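Dorkolby bin cell: equipment budget notes

README for the cost sheet, revised June. It covers one arm, one two-compartment bin and the small items needed to run picking trials. Prices are in pounds before VAT. The arm is on its own tab because it comes out of a different budget.
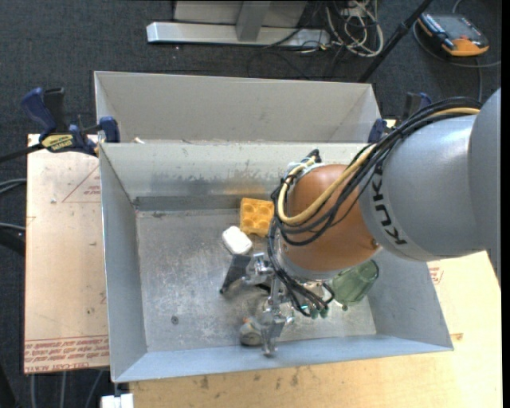
Fixings are the line most often left out of a first quote. The Sullik sheet allowed nothing for them, and we have added 70 for clamps. Blue bar clamps hold the metal bin to the table, so a bolted frame can wait until next year. Cable ties and sleeving are in row 14 — allow extra length where the bundle loops over the wrist.

Row 15 is test objects, such as the sponge. Replace as needed.

Spare fingers: Petkov or Jurex, whichever quotes lower. Anything over 1,000 needs a second quote.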